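Rezoning notice for the old Kemex site, how do I object (or support) properly?

Posted by Lorna Tan

Hi all, hoping someone who has been through this can help. A yellow notice went up on the fence of the old Kemex warehouse at the end of our street, and a letter followed saying the owner wants it changed from light industrial to mixed use so they can put in a supermarket with flats on top. I'm not dead against it (we could do with somewhere to buy milk!) but the drawings put the loading dock entrance on our side, straight across from the kindy, and I can't see why the trucks can't come in off the main road like they do now.

I've got until the end of February to put something in. Do I write to the council or the developer? Does a petition count for more than a letter? A neighbour reckons that if you say anything at all you get listed as an objector, and I'd rather not be the street villain. There are 75 pages of traffic report and I gave up at the roundabout modelling.

Florin Pană

Write to the council, never only to the developer. The developer can be as lovely as you like on the phone but nothing you tell them goes on the file. Your submission needs the application number off the notice, your name and address, and what you want changed. Mine was a page and a half for the Drelari centre and it got quoted in the officer's report, which chuffed me no end.

You don't have to object. You can write "I support the rezoning subject to the following" and then go for the loading dock. I'd stick to things the planners are allowed to weigh up: truck movements, hours, noise, footpaths, where the bins go. Property values and whether you like the supermarket chain get skipped over.

On petitions, ours had 200 signatures and our council treated it as one submission with one contact person. Separate letters did more for us, even short ones, as long as they weren't all the same letter photocopied. Check what yours does, though, the rules vary a fair bit.

For the traffic report, go straight to the appendix with the swept path drawings. They show how a semi gets in and out of the driveway. If the truck has to swing over the wrong side of your street to make the turn, put that in your first paragraph.

Also ask to speak at the meeting when you lodge. I got 2 minutes, and I talked too fast and still ran over, so practise with the oven timer.

Bienvenido Ambrosio

councils do what they want. we had the Umali one and everyone wrote in and it went through anyway. good luck though

Csaba Borbély

Florin's covered most of it, I'll just add the website side, as that's where I came unstuck. Our council's portal logged me out after 20 minutes and ate the lot. Type your submission up somewhere else, save it as a PDF, then upload it, and keep the receipt email. If you haven't had a receipt by the next morning, ring them. I now drop a paper copy at the front counter as well and get it stamped.

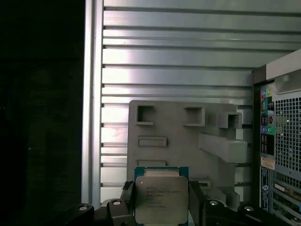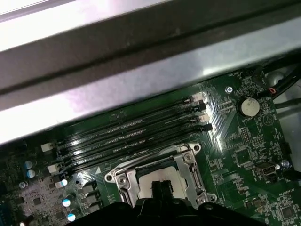 After you've lodged

Keep an eye on the agenda page, as ours only went up a few days before the meeting and the officer's report was attached to it. Read the recommended conditions at the back first. We'd asked for no deliveries before seven in the morning and there it was, word for word, but only for the supermarket and not the bottle shop next to it. I emailed our ward councillor that night and she got it amended from the floor.

And Lorna, you won't be the villain. Half my street said thanks and the other half hadn't noticed the sign.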